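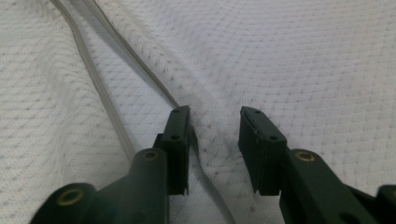

Figure 1. White knitted mesh with a fine waffle texture and a pale grey seam binding.

3.2 Drying times in shared houses

The second part of the study looked at how households in Wondham dried their washing over the colder months. We visited 20 homes, all rented and all without a tumble dryer. Each household kept a diary for 60 days, noting when a load was hung up, where it was hung and when it was put away. Windows were left to the tenants, as we did not want to change their habits.

Knitted mesh goods were entered separately from plain woven cotton. The open structure lets air through, but seams and bindings are thicker than the cloth on either side and tenants often judged a piece by its seams alone. Several diaries from the Hladun flats have entries such as "body fine, edges not", followed by another night on the airer. We took the later time in these cases.

Rooms were also a source of difference. Kitchens were used more than we had expected, mostly in the evening after cooking, and small items were often laid flat on the worktop when the airer was full.
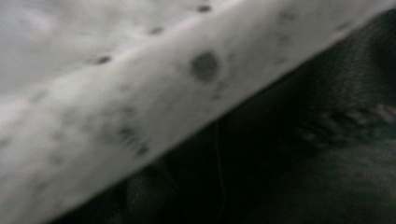
Archie Lamont, commenting on an earlier draft, wrote that the diaries probably overstate drying times, as people put washing away when it suits them and not when it is dry. He asked for a check by weight. We accept the point. A weighing check was added in 2 of the homes in April, and the results are given in Section 4 – they should be read with care, given the milder weather.

Loads hung in bathrooms were left out of the main comparison. Extractor fans in the Baner building ran on a timer and those in the Mevell building did not, and the diaries do not record which fans were working.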